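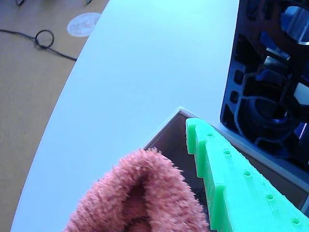
1/ Notes on transferring community college credits into a four-year accounting program. I reviewed transfer files at Prurkine College for six years and the same problems came up every fall. Long thread. Mostly about intermediate accounting, cost, and the residency rule.

2/ Start with the residency rule. It sets the minimum number of credits you must earn at the school that grants the degree. At Prurkine it is 30, and at least half of those have to be upper-division accounting. You can arrive with 90 credits and still be two years out.

3/ The number on the transcript and the number applied to the major are separate figures. An evaluation may say "72 accepted." Look for the second column. Accepted credits that land in free electives do nothing for your accounting sequence.

4/ Principles I and II (financial and managerial) transfer almost everywhere. Typical conditions: grade of C or better, taken within the last seven or eight years. Some programs ask for a B- in Principles I. Check the department page, which can be stricter than the registrar's page.

5/ Intermediate Accounting I is where files stall. Many two-year schools teach it as a 200-level course. Many four-year schools teach it as a 300-level course. Same textbook, in several cases same chapters. The level still decides it unless there is an articulation agreement or you pass a validation exam.

6/ Validation exams: ask for the topic list in writing. Ours covered receivables, inventory, PP&E, intangibles, and time value of money. Two and a half hours, calculator allowed, no notes. Divya Devadiga wrote it and kept it close to the end-of-chapter problems. One attempt.

7/ If you pass validation, the course requirement is waived. In most catalogs the credits themselves stay lower-division. So you skip the class but still owe three upper-division credits somewhere. Plan an extra elective. Tax II or government/nonprofit is the usual pick.

8/ Articulation agreements have dates on them. The one that counts is normally the one in force when you first enrolled at the two-year school, provided you did not take a long break. Wostham Community College renewed with us and dropped cost accounting from the list. Students on the old agreement kept it. Students who started one term later did not.

9/ Save every syllabus as a PDF while you still have access to the course site. Need: course number, term, textbook and edition, weekly topics, grading breakdown. A catalog description is two sentences long and will not settle a close call.

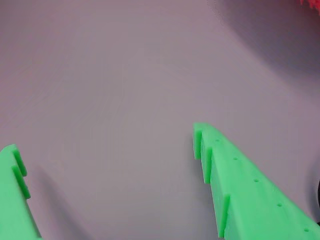 10/ Course numbers change too. We had ACCT 3336 as cost accounting for a long time, then it became a systems course and cost moved elsewhere. Anyone matching by number alone got the wrong equivalent. Match by title and syllabus.

11/ Business law: check whether your program wants one semester or two. A single "Legal Environment of Business" course usually fills the first slot only. Some state boards also look at this separately when you apply to sit for the CPA exam.

12/ On that subject, the school's evaluation and the state board's evaluation are independent. A course can count toward your degree and be rejected by the board, or the reverse. If you plan to be licensed in a different state from where you study, read that board's rules before you pick electives.

13/ Money. Repeating one three-credit course at a place charging $588 per credit is $1,764 before fees and the book. Transfer scholarships often require full-time status, so a light semester spent waiting on a prerequisite can cost more than the repeat. Ask whether the award is per year or per term. A $4000 award paid over two terms is a different thing if you graduate in December.

14/ Prerequisite chains matter more than totals. Typical order: Intermediate I, Intermediate II, then Audit or Advanced. One course per term, and at smaller schools Audit runs in spring only. Miss Intermediate I in the fall and the whole chain moves a year. Draw it out by term before you accept an offer.

15/ Appeals. Orla Dunne handled ours and the successful ones were short. One page, the syllabus attached, a two-column table matching topics week by week. Statements about hardship went to a different office and slowed the file down.

16/ Online providers: Nicanor Olvera asked me about Skident courses last week. Look up whether the provider is itself accredited or is reselling through a college. If it is the second, the transcript has to come from the college. A completion certificate is not a transcript.

17/ Timing for spring transfers. Posting this on 29 September 2025, so if you want a January start, request transcripts now and ask for the preliminary evaluation in October. Validation exams at most places are given once, before registration opens.

18/ Corrections welcome, particularly from anyone on a quarter system. Quarter credits convert at two-thirds, so a five-credit quarter course comes in as 3.33 and a four-credit one as 2.67. The second can leave you a fraction short of a three-credit requirement. Policies differ on whether that gets rounded.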